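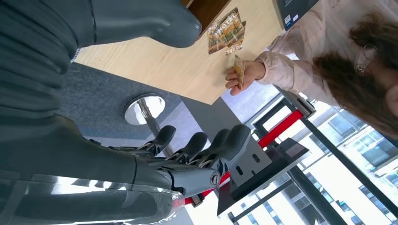
How to Make a Folded Brochure for a Town Walk

Posted 24 June 2019

I love a good walking brochure. Give me a folded sheet of paper with a map on it and I'm happy for a whole afternoon, even in a town I've driven through a hundred times. So when I finally sat down to make one for Skundville (old depot, river path, the Gallagher Building with its funny corner door), I had a great time and also made plenty of mistakes. These are the steps I use now.

Walk the route before you write anything

Take a notebook and go at the pace of a visitor. Stop where you'd want to stop. Write down where the sidewalk ends, where there's shade, where there's a bench, and which side of the street gives the better view. My first route looked great on a map and then sent everyone across Deltley Road at the worst possible corner. I moved the start to the library and the whole thing got better!

Do it again in the other direction, too. Plenty of people will start at the wrong end, and your directions need to make sense to them.

Pick your fold

For most walks, a letter-size sheet folded in half gives you 4 good-sized panels. It opens flat, it's easy to hold in the wind, and the map can run right across the inside. A trifold looks smart in a rack, but the map ends up with 2 creases through it, and street names have a way of landing on a crease.

Fold a blank sheet and write on each panel with a pencil: cover, map, map, back. Keep this little dummy next to you the whole time. I still look at mine every few minutes when I'm laying things out.

Write short, then cut

My first draft of the Skundville text was 728 words, and I was proud of every one of them. On paper it was a gray wall. Each stop needs a name, an address, and a couple of sentences that give people something to look for while they're standing there. "Look up at the brickwork over the door" beats a paragraph of dates.

Read the whole thing out loud. If you run out of breath, so will your reader, who may be walking uphill.

Draw a simple map

Trace the streets you need from your own notes and leave the rest out. Use one thick line for the route and plain numbers for the stops. Add north, a rough walking time, restrooms, and parking. If part of the route is gravel or has steps, mark it – people with strollers or wheelchairs will thank you.

Keep the numbers on the map the same size as the numbers in the text. It sounds fussy, but it really does help the eye jump back and forth.

Choose type people can read outdoors

Sunlight is hard on small, thin letters. I use a plain typeface at 11 point for the text and go bigger on the cover. Dark ink on white or cream paper is the safest choice. Save color for the route line and maybe one strip on the front.

Put the title in the top third of the cover. Racks hide everything lower down, so a beautiful title at the bottom might as well not be there.

Print one and test it

Print a single copy on both sides. Check that the inside isn't upside down (set the printer to flip on the short edge if it is), fold it, and hand it to someone who has never done the walk. Then follow along and keep quiet. This is my favorite part! You'll find out very quickly that "turn by the old bakery" means nothing to a person who wasn't here when there was a bakery.

Fix what tripped them up, print again, and only then order the full batch. I had mine done on a slightly heavier uncoated paper called Gresness Cream, which folds cleanly and takes pencil notes well.

Fold a neat stack

Fold 4 sheets at a time at most. Line up the corners, press down in the middle, and smooth outward with the back of a spoon. Put the finished ones under a heavy book overnight so they lie flat in the rack.

Keep a marked-up copy

Hang on to one brochure and write on it whenever something changes: a new sign, a closed café, a better view now that a tree has come down. I go over mine every August and make the changes in the file before the next printing.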